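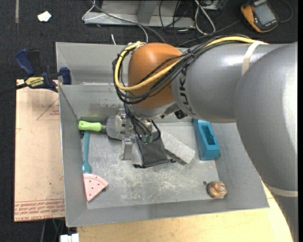

A KUKA robot arm reaching into a metal bin.

Els Vermeulen has spent most of her working life on water cases. Her current one concerns the Prostlow, a small river that runs past 47 farms before it reaches the town of Oltero.

The farms want the discharge records of a plating works upstream. The district refused twice. "They told us the figures were commercial secrets," Vermeulen says. "The law says emissions data can't be secret. We sent them the paragraph."

In May a court ordered the release of 134 pages. Vermeulen read them in two evenings. Some months had no readings at all.

Timo Lenz, who grows vegetables near the river, signed the first request. "I paid 80 for the filing and thought that was the end of it," he says. "Then came the letters."

The next hearing will deal with the missing months. Vermeulen wants the district to do its own sampling, at the works and at the bridge. Lenz plans to attend if he can get someone to cover the market stall.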